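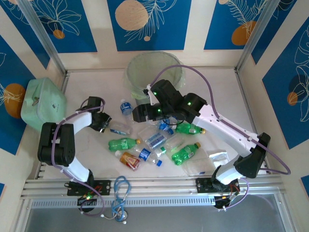
Département des arts du spectacle, équipe « Costume, jeu et circulation des objets »

Figure 1. Deux bras robotisés et neuf bouteilles en plastique ; parois à rayures verticales bleues et crème.

4. Ce que devient un costume quand le personnage meurt

J'arrive à la partie que j'avais le plus envie d'écrire, et que j'ai le plus repoussée. Dans la section précédente, je parlais de la fabrication : les soirées couture, les patrons qu'on se passe sous le manteau (c'est le cas de le dire), les teintures ratées dans la baignoire des parents. Je prends maintenant les choses par l'autre bout. Un joueur de jeu de rôle grandeur nature porte une cape, une tunique, un gambison pendant deux ou trois étés, puis son personnage meurt, ou se retire dans un monastère, ou change de camp, et le vêtement reste là, sur un cintre, avec ses taches d'herbe. Qu'est-ce qu'on en fait ?

4.1. Le corpus, vite fait

Je rappelle d'où viennent les données, pour celles et ceux qui auraient sauté la méthode (je le fais tout le temps, je ne juge pas). J'ai relevé 2829 annonces sur Cerkumell, le site de vente et de troc que fréquentent à peu près tous les gens que j'ai rencontrés sur le terrain. Le relevé s'arrête au 31 janvier 2021. J'ai écarté les annonces de matériel de camping, les tissus neufs au mètre, les doublons, et une quantité décourageante de bottes dont il ne restait que le titre de l'annonce. Il m'en reste 454 qui concernent un costume porté en jeu et dont le texte dit quelque chose, même trois mots, de la personne ou du personnage qui l'a porté. C'est sur celles-là que je travaille dans cette section.

À côté de ça, j'ai mené dix-sept entretiens, presque tous avec des joueurs et joueuses de Besura et de Tak, et j'ai suivi six parties en tant que petite main au vestiaire. Le vestiaire, pour une chercheuse, c'est un poste en or : on recoud un ourlet, les gens sont obligés de rester debout sans bouger, et ils parlent ! J'ai appris plus de choses avec des épingles dans la bouche qu'avec mon enregistreur.

4.2. Vendre la cape, garder la ceinture

La première chose qui m'a frappée en lisant les annonces à la suite, c'est qu'on vend très rarement un costume entier. On croirait que ce serait plus simple, le lot complet, hop, un carton et au revoir. Mais non, il manque presque toujours une pièce, et quand je posais la question en entretien on me répondait avec un petit air gêné que la ceinture, non, la ceinture je la garde. Ou la broche. Ou les gants. Une joueuse de Tak a liquidé toute la garde-robe d'une duchesse, y compris une robe de velours qui lui avait pris un hiver, et elle a gardé un mouchoir. Je lui ai demandé pourquoi le mouchoir. « Parce qu'elle pleurait tout le temps, et que c'était moi qui le lavais. »

J'ai d'abord voulu ranger ça sous l'étiquette du souvenir et passer à autre chose. Ma première version de l'article le faisait, en deux paragraphes très propres. Seulement ça ne colle pas bien, parce que la pièce gardée est souvent remise en jeu. La ceinture du capitaine mort ressort l'année d'après sur un marchand d'huile, la broche passe à un cousin inventé pour l'occasion. On est plus près du réemploi que de la relique, ou alors d'une relique qui travaille. Je propose de parler de « pièce de passage » : l'élément d'un costume que le joueur retire de la vente pour le faire porter à son personnage suivant. Le terme vaut ce qu'il vaut, une relectrice m'a dit que ça faisait ferroviaire, mais je n'ai pas trouvé mieux.

Les pièces de passage ont un air de famille. Elles sont petites, elles s'ajustent à peu près à toutes les silhouettes, elles se portent par-dessus le reste. Et surtout elles se touchent en jouant. Les joueurs ont les mains dessus : ils tirent sur la ceinture en réfléchissant, ils tripotent la broche pendant les négociations. La cape, on la porte, mais on ne la manipule guère, sauf pour les sorties théâtrales (il y en a beaucoup, je vous l'accorde). Je n'ai pas de quoi démontrer que c'est la main qui fait l'attachement. Je le note comme piste.

4.3. L'usure comme argument de vente

Dans le commerce ordinaire du vêtement d'occasion, on cache les défauts, ou on les signale du bout des lèvres. Sur Cerkumell, c'est bien plus embrouillé. Une partie des annonces suit le modèle habituel, « très bon état, porté deux fois ». Une autre partie fait exactement l'inverse et met l'usure en tête : ourlet effiloché « comme il faut », cuir griffé « par de vraies ronces », laine feutrée aux épaules par le port du sac. J'ai même une annonce qui se termine par « ne surtout pas laver ».

Il faut dire que le vêtement trop neuf est la bête noire du milieu. Tous mes interlocuteurs ont une histoire de paysan en lin blanc impeccable, arrivé un vendredi soir avec les plis du paquet encore marqués. On patine donc, et on patine beaucoup : papier de verre, thé, râpe à fromage, brosse métallique. Or la patine faite à la main prend du temps, et surtout elle se voit (les connaisseurs sont impitoyables là-dessus, on m'a montré des coudes en me disant « regarde, c'est faux, personne ne s'use là »). L'usure réelle devient alors une qualité que l'on peut faire payer. Enfin, que l'on peut essayer de faire payer : je n'ai pas accès aux prix conclus, uniquement aux prix demandés, et plusieurs vendeurs m'ont avoué avoir fini par tout donner au premier qui passait sur leur route.

Reste une limite que tout le monde respecte sans qu'elle soit écrite où que ce soit. L'usure du dehors est bonne, celle du dedans est mauvaise. Un bas de cape boueux, oui ; un col jauni par la transpiration, certainement pas. L'herbe, la cendre, la cire de bougie font partie du monde fictif, elles auraient pu arriver au personnage. La sueur, elle, est celle du joueur. Je trouve cette frontière passionnante, et elle passe exactement par la doublure. Les vendeurs le savent très bien, qui proposent de changer la doublure avant l'envoi mais refusent qu'on touche à l'extérieur.

4.4. La location, ou comment ça se complique

J'ai voulu comparer avec un loueur professionnel, et Bultgate m'a ouvert ses réserves pendant une semaine du mois de juin. La maison loue à des troupes amateurs, à des fêtes médiévales, de temps en temps à des organisateurs de jeu quand il faut habiller d'un coup toute une garnison. Là-bas, pas de personnage attaché au vêtement, du moins en principe. Chaque pièce a une étiquette cousue, une taille, un cintre, une place. L'usure est un problème à traiter, on reprise et on repasse, et le lin froissé par un week-end de pluie revient au portant comme si de rien n'était.

Sauf que les clients, eux, redonnent des noms aux costumes. Une troupe réclame « le manteau du traître » d'une saison sur l'autre, et la personne au comptoir sait parfaitement de quel manteau il s'agit. Les étiquettes officielles n'en disent rien, mais dans le cahier de réservation les surnoms se glissent dans la marge, au crayon. J'y ai retrouvé « la verte qui gratte », « le pourpoint de l'évêque » (qui n'a rien d'épiscopal) et « celui du mariage ». Je m'attendais à opposer un circuit chargé d'histoires, entre joueurs, et un circuit neutre, chez le loueur. Mon opposition a tenu deux jours.

Ce qui change vraiment, à mon avis, c'est l'endroit où l'histoire est rangée. Chez les joueurs, elle accompagne l'objet : on la raconte dans l'annonce, parfois on glisse un mot dans le colis. L'une des organisatrices de Besura a reçu avec une houppelande une lettre de deux pages, écrite par le personnage, pour la personne qui la porterait ensuite. Chez Bultgate, l'histoire reste au comptoir et dans les marges. Si le cahier disparaît, ou si l'équipe change, le manteau du traître redevient un manteau.

4.5. Ce que l'acheteur en fait

Je serai plus courte ici parce que mes données sont plus maigres. Les annonces donnent la parole à ceux qui vendent, et pour les acheteurs je dois me contenter des entretiens. J'en tire deux attitudes, avec toutes sortes de nuances entre les deux. Il y a ceux qui prennent l'histoire avec le vêtement et s'arrangent pour la faire entrer dans leur propre jeu : le manteau a été gagné aux dés, hérité, volé sur un cadavre (c'est très fréquent, le cadavre). Et il y a ceux qui veulent effacer, vite, qui décousent les galons le soir même et reteignent le week-end suivant. Un joueur de Tak m'a expliqué qu'il ne supportait pas de croiser des gens qui saluaient sa tunique avant de le saluer, lui.

Le milieu est petit et les costumes sont reconnus. J'ai assisté à une scène assez drôle au vestiaire, où un nouveau venu s'est fait appeler « maître » tout un après-midi à cause d'un chaperon rouge acheté d'occasion, sans comprendre ce qui lui arrivait. Il a fini par accepter le titre et par donner des conseils. L'ancien propriétaire du chaperon jouait un brigand à deux tentes de là et se retenait de rire.

Je n'ai pas pu suivre une même pièce sur plus de trois porteurs. J'aurais adoré le faire, j'ai tenté le coup avec un gambison bleu dont la trace se perd chez quelqu'un qui ne répond plus aux messages. Si une lectrice ou un lecteur le croise (matelassage en losanges, lacet dépareillé côté gauche), qu'on m'écrive au département, à l'attention d'Ayantu Wubshet. La question des costumes transmis à l'intérieur d'une même famille, que plusieurs enquêtés ont soulevée, est reprise dans la section 5 avec celle des tailles enfant.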